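Table Sorting, Room 5: Photo Gallery

Compiled by Elisa Serra
Pluddale Household Storage Notes

The pages in this gallery cover the sorting of small household items on a white tabletop. The work is part of the Grandthorpe kitchen refit, where drawer space was reduced from 626 to 483 millimeters of clear width and every item that used to sit in the old drawer had to be assigned a new place. Wycliffe Lukumay drew up the storage plan. Primo Mancuso set the bin order.

Items are laid out before they are put away. Long items go down first, on a diagonal if the table is crowded, and are grouped by type. Bins stay on the same table as the items, so that nothing has to be carried across the room during sorting. Table height is set for standing work.

Utensils, eyeglasses and bins

Reddish-brown wooden chopsticks, two, with slender tapering tips. Knives with wooden handles, two. The eyeglasses and the row of translucent bins share the tabletop with the utensils. Under the plan, chopsticks are stored as a pair and knives are stored separately from all other utensils.

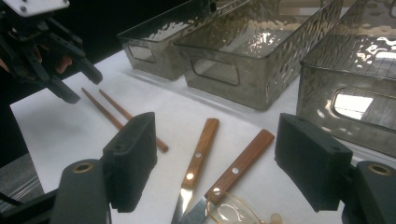
Notes on placement

Knives: handles toward the front of the drawer, blades toward the back. The knife section is the only one with a fixed divider, set 400 millimeters from the front edge.

Chopsticks: blunt ends together. Pairs are matched by length and by the color of the wood. Single sticks go to the spares bin until the Monday check.

Eyeglasses: not a kitchen item. They are assigned to the shelf by the door, lenses up, in a bin of their own.

Bins: translucent bins were chosen over opaque ones at the request of Rosario Dal Bello, who does most of the cooking and wanted to read the contents from the side. Labels go on the short end, upper left corner. Bins are not stacked more than two high.

Revisions

The February version of the plan had chopsticks and knives in one section. Wondimu Chala asked for the split after the first week of use, and the divider was added then. Drawer liner is still to be cut to the new width.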